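Home Recipes Kitchen Kit Eating Out Letters Contact
Last updated: September

The Denitz stock pot, after a summer of hard use

I cooked for a living for a good long while, mostly in hotels and then for a small catering outfit in Altness, and I am fussy about pots. A bad one catches at the bottom, burns your onions while you are looking for the bay leaves, and has handles made for somebody with no fingers. So when my old one finally lost a rivet I took my time, read far too much, and bought the Denitz 4 litre with the glass lid. It cost me £99, and I did wince a bit!

Well, I'm very fond of it now. The base is thick and heavy and the heat spreads nicely, even on my hob at home (a cheap one, with one ring far fiercer than the others). I've made chicken stock every Sunday, a great many soups, and a lamb and barley stew that sat on the lowest heat all afternoon without sticking once. The handles are roomy enough to grab with a folded cloth, and the rim pours cleanly, so you don't get that dribble down the outside.

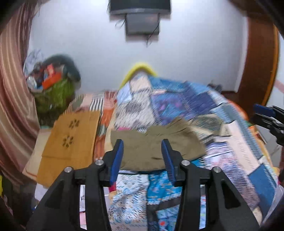

Yule wrote in to say the lid on theirs rattles like mad at a rolling boil, and would I please mention it. I will, gladly, as mine does the same. A wooden spoon propped under the edge cures it, though you'd hope for better at this price.

My other grumble is the inside markings, which are stamped so faintly that I can't read them once there's any steam about. I've gone back to using a jug. It's heavy too, when full, and if your wrists are troublesome I'd look at the Dukia, which is lighter and £121 for a larger size, although I found it scorched milk when I borrowed one. 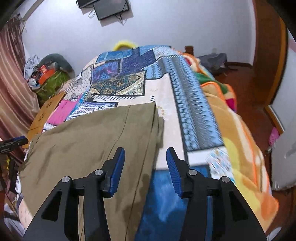 Folded trousers on the bed.

Would I buy the Denitz again? Yes, and I'd probably skip the full set, at £369, and put the rest towards a decent knife.

Comments

Marrowbone: Had mine two years and the base is still flat. Barkeeper's paste brings it up lovely.

soupdragon_n: Does it go in the oven with the lid on? The box doesn't say.

Yule: Tried the spoon, much quieter, thank you!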